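Marsden, week two

8 February 2020

We have been in the Marsden apartment for two weeks now and most of the boxes are open. The heat works. The kitchen faucet drips, but only if you turn it off too gently. Rent went up by 100 dollars over the old place, and for that we get a second closet and a shorter walk to the bus.

Analyn Policarpio came over last night with soup and a list of places to eat nearby. She lived three streets over for years and has opinions on all of them. We tried the bakery first. The rolls are good before 6 in the morning and ordinary after that, so I have had the good ones once.
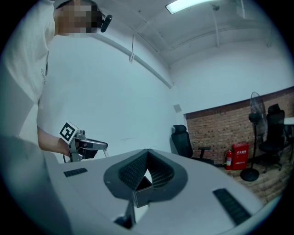 White T-shirt, short sleeves, in February.

Clothes are the part of the move I got wrong. I packed the sweaters at the bottom of the last box and wore the same one for days. Precious Panganiban lent me a coat, which I still have to give back. I also gave away two bags of things before we left and have already missed a scarf and the good umbrella.

The bus is the 511. It stops at the corner and runs late when it rains. I read on it in the mornings and I'm halfway through a library book I had given up on last year.

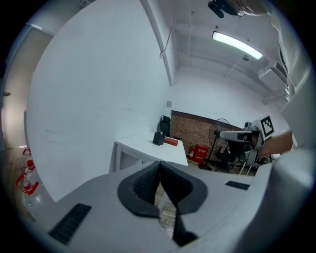 Rugs are next on the list. The one we brought from the old place is too small for any room here, and a new one in the size we want costs 400 dollars at the store I looked at. I keep going back and forth. Wood planks look nice underfoot and are easy to sweep, but the neighbors below us can hear every chair we move. For now we take our shoes off at the door and I have put felt pads on the kitchen chairs. Two have already come off.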